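FLARNSKA PRORHAM BED
Upholstered bed with channel-stitched headboard, queen and king
By Honorato

$1,749 queen, dark grey
Ships in 2 cartons

The Prorham is a low, wide bed with a padded headboard and a slim wooden edge along the top. It is made for people who use the bed for more than sleeping: reading, sorting laundry, folding clothes, laying out a suitcase. The headboard is firm enough to sit against with one pillow, and the padding comes right up to the wood so there is no hard bar behind your shoulders.

Lilla Vörös drew the Prorham for the Flarnska line. The first version had buttons. Those went after the sample stage and were replaced with straight vertical channels, which are easier to vacuum with a brush head and don't collect crumbs.

Headboard
Padded panel over a plywood core, vertical channel stitching, wooden top edge with a clear matte finish. The panel bolts to the frame with four bolts on each side. Height can be set in 2 positions. Use the lower one for mattresses up to 8 inches thick and the upper one for anything thicker. The back is covered in plain black cloth and can stand flat against a wall. If your baseboard is deep, use the spacers in the hardware bag.

Base
Steel center rail with three feet, wood slats joined by webbing. No box spring needed. The slats roll out from the head end and are screwed down at the first and last slat only. Clearance under the side rails is enough for shallow storage boxes.

Fabric
Dark grey, oatmeal or rust. All three are the same polyester weave. Spot clean with a damp cloth and mild soap, working along the channels. Covers are sewn on and do not come off for washing.

Bedding
Mattress, duvet and pillows are not included. The Flirkier duvet cover in grey-green goes well with the dark grey headboard and is sold separately in queen and king. It is a washed cotton and will wrinkle. Iron it damp if that bothers you. Turn it inside out for the first few washes.

A note on folding on the bed: the Prorham sits at a good height for most adults to stand and fold at. A medium to firm mattress makes this easier, as small pieces of cloth stay where you put them.

Blue cloth on the grey-green bedding

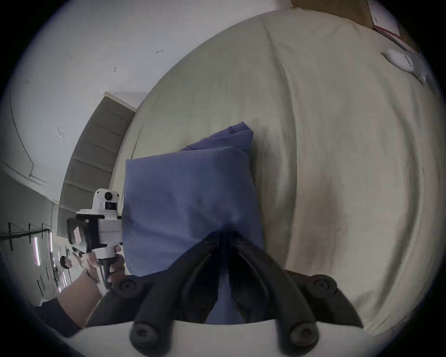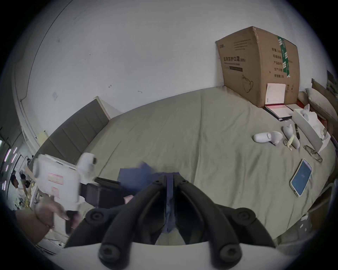
Assembly
Two people. Lay out the side rails first, then the center rail, then stand the headboard up and bolt it on before you unroll the slats. Leave all bolts finger tight until the frame is square. A hex key is in the hardware bag. Tighten again after the first month.

Delivery
Orders placed in May ship from the new warehouse and may arrive with the headboard carton a day ahead of the base. Keep both cartons until the bed is together. We can't take back a bed without its packaging.

Parts and questions
Replacement slats, feet and bolts are kept in stock for all Prorham beds. Write to Ljubica Bošković at the parts desk and include the number printed on the underside of the left side rail. The king uses a longer center rail, so please say which size you have.

Weight limit: 200 lb per slat section, evenly spread
Warranty: 8 years on frame, 2 years on fabric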